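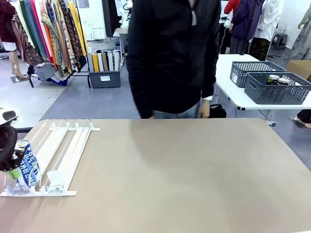 Blue-and-white can at the front of a white display rack.

Dakville Council Votes

Every recorded vote from Dakville town council, in one tidy table! There are 1,224 votes on 517 motions, covering all 8 wards — including Kevus, which used to be kept in a separate file.

Columns: motion_id, ward, member_seat, vote, month

Known gaps: 106 votes have no month yet. Ferkel ward's early minutes are scanned and still being typed up, so expect a bigger file in October. Corrections are very welcome — please quote the motion_id.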